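Dons affectés : la comptabilité analytique ne suffit pas

12 avril 2018

Les associations qui financent des séjours pour enfants atteints de maladies neuromusculaires ont pris l'habitude de flécher les dons. Le donateur coche une case, le montant est inscrit en fonds dédié, et la somme ne peut plus servir qu'à l'objet désigné. Le procédé est licite et commode pour la collecte. Je soutiens qu'il est mal calibré pour ce type de dépense et qu'il faudrait en limiter l'usage.

Prenons le séjour d'août organisé par l'association Bodley au centre de Sarnby. Il accueille 20 enfants, chacun accompagné d'un adulte formé aux transferts et à l'aide au repas. Le coût complet publié est de 833 euros par enfant et par semaine. Ce chiffre figure sur les affiches et dans les courriers d'appel. Il est exact, mais il agrège des charges dont le comportement diffère : l'hébergement et les repas varient avec l'effectif, alors que l'astreinte infirmière, la location du véhicule à plateforme et l'assurance sont dues dès l'ouverture, que le centre reçoive douze enfants ou vingt.

Or le don fléché porte sur « une semaine pour un enfant ». La charge fixe est donc répartie sur un effectif prévu. Si quatre familles se désistent en juillet, ce qui est courant avec des enfants dont l'état respiratoire change vite, les fonds correspondants restent au bilan, bloqués, tandis que l'astreinte et le véhicule doivent être payés en totalité. L'association se retrouve avec un excédent affecté et un déficit d'exploitation pour le même séjour.

L'intendance offre un second cas. Sur les 833 euros, 234 relèvent de la ligne « vie quotidienne » : courses, cuisine, vaisselle, linge. C'est la ligne que les donateurs retiennent le moins quand on leur laisse le choix. Elle conditionne pourtant le reste, puisqu'un accompagnant retenu à la plonge n'est pas disponible pour un lever ou une installation au fauteuil.

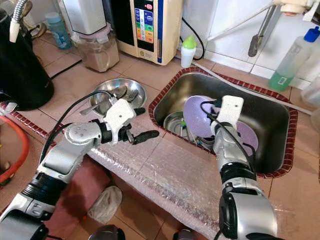 Vaisselle et couverts, coin évier.

On objecte que le fléchage rassure. L'argument est recevable pour un équipement : un lève-personne s'achète, se facture, se photographie. Il l'est moins pour un service rendu sur une semaine, dont la qualité dépend surtout du taux d'encadrement. Le donateur qui finance « une semaine » n'obtient aucune information sur ce taux. Il reçoit une attestation d'emploi des fonds, document qui établit la conformité de la dépense et reste muet sur la suffisance des moyens.

La fondation Avram a retenu une autre règle. Ses appels mentionnent le programme des séjours dans son ensemble, et un plafond limite à un quart la part des dons pouvant être affectée à un poste précis. Le solde est libre à l'intérieur du programme. En contrepartie, elle publie chaque automne l'effectif prévu, l'effectif reçu, le nombre d'accompagnants présents par nuit et l'écart budgétaire par poste. Cette publication coûte du temps de secrétariat. Elle renseigne mieux qu'une case cochée.

Le dispositif a ses limites. Un donateur attaché à un centre particulier peut refuser que son argent soit employé ailleurs, et les collectes locales, tenues par des gens qui connaissent les familles, s'accommodent mal d'un objet large. Pour celles-ci, une affectation au lieu me paraît acceptable, à condition qu'elle couvre toutes les charges du lieu. Le réseau Grarnow procède ainsi pour ses 4 centres.

Je propose donc que les conventions de collecte signées avant l'été remplacent la mention « une semaine pour un enfant » par « le séjour d'août, toutes charges comprises », et que les sommes non consommées soient reportées de plein droit sur le séjour suivant, avec information du donateur. La modification tient en deux lignes dans le bulletin de don. Elle suppose aussi de revoir le modèle d'attestation, qui reprend encore l'ancienne formule.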